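Notes for week 2, August 15, 2019. Read these before you come in, or after, or on the bus, I don't mind which. They're a bit longer than last week's because I ran out of time on drape and I'm putting the rest of it in writing.

# Cloth: why it hangs, why it bunches, why it frays

Last time we got as far as "a woven cloth is two sets of threads crossing," and then somebody asked why their scarf stretches on the diagonal and we lost the whole second half of class to it. (Good question! I'd have done the same.) So let me start there.

## Warp, weft and the diagonal

The warp runs the length of the loom and sits under tension the whole time you're weaving. The weft goes back and forth across it. Pull a cloth along either one and you're pulling on actual threads, so it gives very little. Pull it corner to corner and you aren't pulling along any thread at all. The little squares between the threads just lean over into diamonds, and the cloth grows longer and skinnier as you go. That diagonal is the **bias**.

Try it with a dish towel tonight. Straight up and down, then side to side, then on the bias. I still do this in stores, with other people's curtains, and I get looks.

A few things follow from it:

- A skirt cut on the bias clings and swings. The same skirt cut on the straight grain stands away from you.
- A bias edge will stretch out of shape while you're sewing it if you so much as lean on it.
- Bias tape goes around curves nicely and straight tape puckers.

## Drape

Drape is just how a cloth falls when it's held up by less than all of itself. You can measure it properly, with a disk and a light and the shadow of the folds, and the reading packet has a page on that. For this class I'd rather you used your hands. Pick the cloth up by one point, let it go quiet, and look at how many folds it makes and how deep they are. A soft, open weave makes lots of small ones. A stiff, tight weave makes a few big ones, or it just sticks out like a tent and refuses.

What changes the drape? Weight, sure, but not as much as people think. I have a heavy wool from the Stestier mill shop that pours like cream and a thin cotton from the same shelf that could pass for cardboard. How tightly the threads are packed matters a lot. So does the twist of the yarn, and so does finishing, meaning everything that happens to a cloth after it leaves the loom: washing, pressing, brushing, starch. Never judge a handwoven straight off the loom. It'll feel like a doormat. Wash it first. 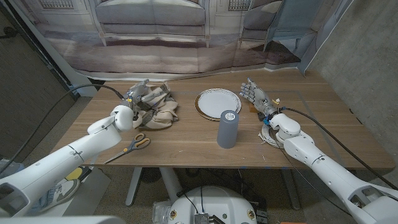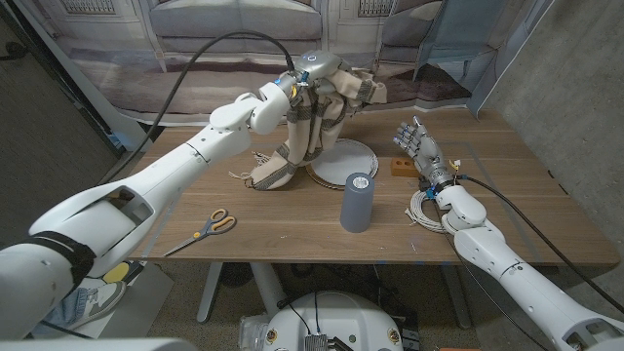
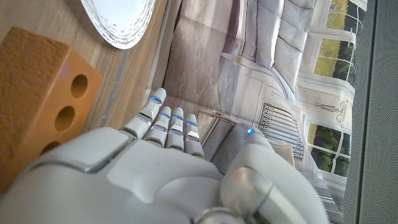
The other thing that changes drape is where you hold it, and this one trips people up when they compare samples. Pinch a square in the middle and you get a sort of cone. Pinch it at a corner and most of the weight hangs on the bias, so it drops longer and narrower. If you're comparing two cloths for your notebook, hold both the same way, and write down which way that was. Last year I got a whole stack of notebooks that said "nice drape" and nothing else, and I couldn't do a thing with them.

## Stripes

Stripes are the cheapest pattern there is, and I love them. Warp stripes are decided before you throw a single pick: you wind the colors in order and then you're stuck with them. Weft stripes you can make up as you go, which is lovely if you're moody like me. Some people plan theirs down to the thread. The big blanket in our study collection, the one from the Amum sale, has 2,412 warp ends according to its ticket, and I for one am willing to believe the ticket.

Stripes are also a handy cheat for looking at drape. On plain cream cloth a fold can be hard to read. Run a dark stripe through it and you can see where the cloth turns.

## Fringe and fraying

When you cut a woven cloth, the threads running alongside the cut have nothing to hold them in. They slide off, one and then the next, and what's left is fringe. So fringe and fraying are the same thing, except one of them was on purpose. To keep it from creeping you can:

1. Knot the ends in bunches (Drirance cotton holds a knot well, silk doesn't).
2. Hemstitch across while the cloth is still on the loom.
3. Twist the ends into cords and knot the bottoms.
4. Turn a hem and skip fringe altogether.

The side edges, the selvedges, don't fray, because the weft turns around there and goes back in. Look for them on any scrap you're given. If you find one, you know which way the warp runs, and you've saved yourself ten minutes of squinting.

## For next time

Bring 11 scraps of woven cloth, any size bigger than your palm. No knits, please! We'll get to knits in September. The remnant bin at Abdel Rahman on the corner is a good place to look, and they sell the bits by weight, so roughly 700 grams would do two of you if you want to share. Label the warp direction on each one in pencil on masking tape. Pen bleeds. Reading is the drape pages in the packet and the short one on finishing.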